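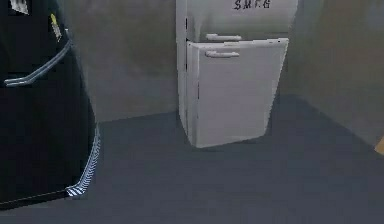
5 February 2018

Take 5 of the Huleo song. The verse has 2 chords and I still got lost. Lyrics now stand at 400 words, most of them "rain". 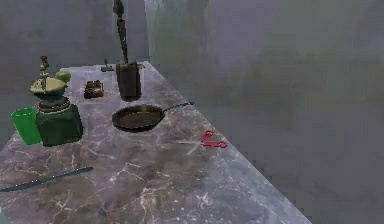 ## Second verse

Cut the train line – nothing rhymes with Flusadbridge. Tried "smudge fridge". Moving on.
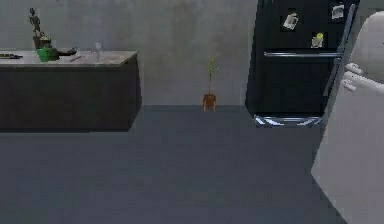

The chorus sits too high for me, so down a step it goes. The bridge still needs one plain household thing to sing about. A green watering can scans nicely over the slow bar, spout and all, so it's in. Vocal mic hums again, see April notes.
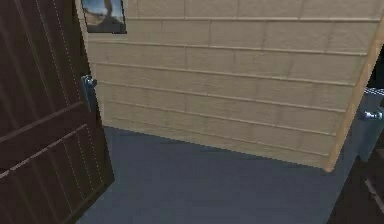
Vernon thinks the chorus should come first and the rain should go. Khoo wants more rain. Retuning the low string, then take 6.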